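Courses > Robot Learning Lab > Handouts > Week 3: Collecting Demonstrations

Search handouts Go

Week 3: Collecting Demonstrations

Okay, so last week we spent most of our time on what a policy is and how you'd train one, and a few of you came up afterward and asked where the examples come from. Good question! They come from you. This week and next you'll be out collecting your own with the hand-held grippers, and these notes cover what I said in lecture plus a few things I ran out of time for.

What one example looks like

When I say "a demonstration" I mean one complete go at one task. You start with the gripper away from the object, move in, grasp, do the thing, let go and back off. The recording has the video, the opening of the fingers over time, and an estimate of where the gripper was in space. That last bit gets computed later from the video and the motion sensor, so it's only as good as what the camera saw. If you swing the gripper toward a blank wall for two seconds, the tracker loses its place and I have to throw out the whole demo. It hurts every time.

Keep each demo short. Mine for the unpacking task usually have one pick and one place in them, and that's plenty. If you fumble, finish the motion anyway and tag it as a fumble. Please don't delete it in the field! We'll look at fumbles in Week 5, and I'd love to have some real ones from this group.

Where to collect

The lab table is fine for your very first tries, but I want most of your data from homes, yours or a friend's (ask first, and fill in the Pummont consent sheet, which is in the shared folder). Last year everybody stayed at the lab table, and the policy we trained fell apart the moment we tried it on a carpet. It had learned the table, basically. Different floors, different window light, a sofa in the background, all of that is stuff you want in there.

About light: living rooms with a big window are lovely and also a pain, because exposure jumps when you turn toward the glass. Do a slow sweep before you record and watch the preview. If the object goes dark, shift yourself a bit to one side and try again.

The unpacking task

The main task this term is taking mixed items out of a container. I picked it because it looks easy and it really isn't. Things overlap, wrappers slide, and a long handle can be lying on top of the thing you wanted. You have to decide what comes out first, and your choice goes into the data whether you meant it or not. If you always go for the brightest item, guess what the policy will do.

So mix it up. Use a box you already have, put in some packaged food, a toy or two, something soft, something small. Then change the order between demos, and change where you're standing too.
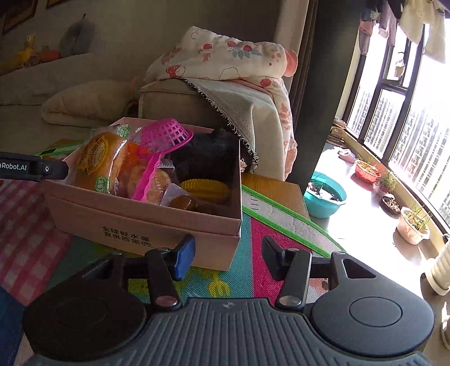 Notes by the course instructor, Robot Learning Lab

I like this box as a starting point. The pink toy strainer has its handle lying right across the middle, with the container of buns below it, so your first decision is whether to clear the strainer or work past it. Try both in separate demos. The bread on the left is in clear plastic, and I'd approach packaging like that slowly and close the fingers gently. For the black soft thing in the back corner, get a pinch of it and lift straight up.

Naming and uploading

Use the Drondel uploader on the lab machine. The session name is your group, then the room, then the task, all lowercase, no spaces. Please, no spaces. Reltau (the script that lines up the video with the finger readings) chokes on them and then quits without saying anything, and I lost most of a Wednesday to that.

Your group needs 87 demos of the unpacking task, from at least 3 different rooms. I know 87 sounds like a lot, but once you get a rhythm going it moves along nicely. Swap who's holding the gripper now and then so we get more than one person's habits, and write down who did which session. Of those, hold back 19 for testing, and take all 19 from the same room, one that doesn't show up anywhere in your training set.

Before each session, recalibrate the fingers: open all the way, close all the way, twice. Wipe the lens. Check the card has space on it.

For next time

Read the Sheikh handout on grasp labels (the first half is enough) and bring one demo you think is good and one you think is bad. We'll play them side by side and argue about them, which was my favorite class last year!

Questions about the course? Contact the teaching office | Copyright Robot Learning Lab | Back to top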